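Ulard Opens Kitchen Tabletop Collection at Its Goltville Workshop

GOLTVILLE, October 2023 - Ulard has started gathering its first full set of kitchen examples for Motaung, the learning system the company is building to help robot arms handle everyday household objects. The work began at the Goltville workshop with one arm, one white table and a pile of play food, and the team is thrilled with how it is going!

The collection currently holds 1,851 recorded examples. Each one covers a short job from start to finish: pick up a bottle and set it down on a plate, move a piece of fruit to a bowl, clear a dish out of the way. A person guides the arm through the job while cameras and the arm's own joint sensors record the motion together. Motaung then studies the recordings and tries to work out the motions for itself.

"We wanted a table that looks like somebody was halfway through making lunch," said Shiuli Fakir, who leads data collection at Ulard. "Things lie on their sides, and a plate ends up under the arm. A kitchen is like that, so the examples should be like that too."

Ulard chose toy food and plain dishes for this first round. They are light, they survive being dropped, and replacements are easy to find when a strawberry rolls off and goes missing (several have). The colors are bright and the shapes vary a lot, from flat plates to a squeeze bottle, which gives the gripper plenty of different things to deal with.

The objects are moved between runs. Some layouts are planned ahead and written on cards, and others are left to whoever is at the table. So far the team has worked through 46 planned layouts, with 20 examples recorded for most of them before the dishes are shuffled again.

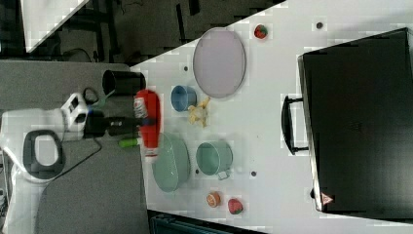
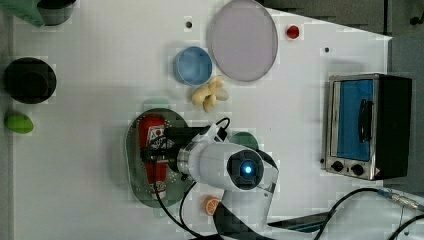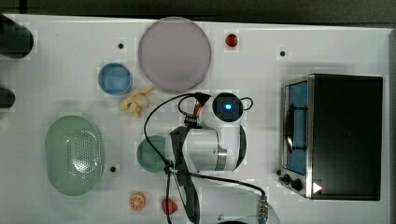
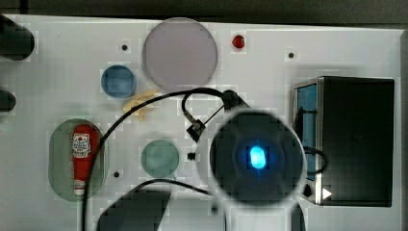

The Ulard arm at the collection table in Goltville, with plates, bowls and play food set out for Motaung examples.

Guiding the arm takes practice. New operators spend their first sessions on single pickups, and their early tries are kept apart from the main set. Once they are comfortable they move on to jobs with two or three steps, where an object has to be moved before another can be reached. A slow, smooth run is worth more to the system than a fast one with a lot of corrections in it.

Missed grasps are kept as well. When a bottle slips or a piece of fruit tips away from the fingers, the operator marks the moment and carries on, and the recovery becomes part of the example. Piyumi Mridha, the engineer in charge of training Motaung, has been asking for more of these from the start.

"I love the messy ones," said Mridha. "If the system only ever sees a perfect grasp, it has no idea what to do after a bad one. Give me a bottle that rolled a little, and an operator who went back and got it, and I can do something with that."

Every recording is checked by a second person before it goes into the set. The checker watches the run, reads the short written label that goes with it and makes sure the two match. "Put the red bottle on the green plate" has to mean exactly that. Labels are written in ordinary words, the way a person at home would say them, and operators are encouraged to word the same job in different ways.

The equipment is kept simple on purpose. Camera positions are noted at the start of each session, and a short test recording is made before any work is counted. If a camera has been bumped, the views are lined up again and the test is repeated.

The next stage begins in November, when a second table will open at the Govholm site. Operators there will use the same written guide with a different set of dishes, so that Mridha's group can see how well Motaung copes with objects it did not meet in Goltville. Another 70 planned layouts have been drawn up for the two tables to share, including jobs with closed containers and stacked bowls.

Early training runs on the Goltville examples are already under way. Ulard plans to share notes on the results, including the jobs the system finds hard, once both tables have been running long enough to compare.

About Ulard
Ulard builds robot arms and learning software for light household and kitchen work. The company has a workshop in Goltville and a second site in Govholm.

Media contact
Shiuli Fakir, Data Collection, Ulard, Goltville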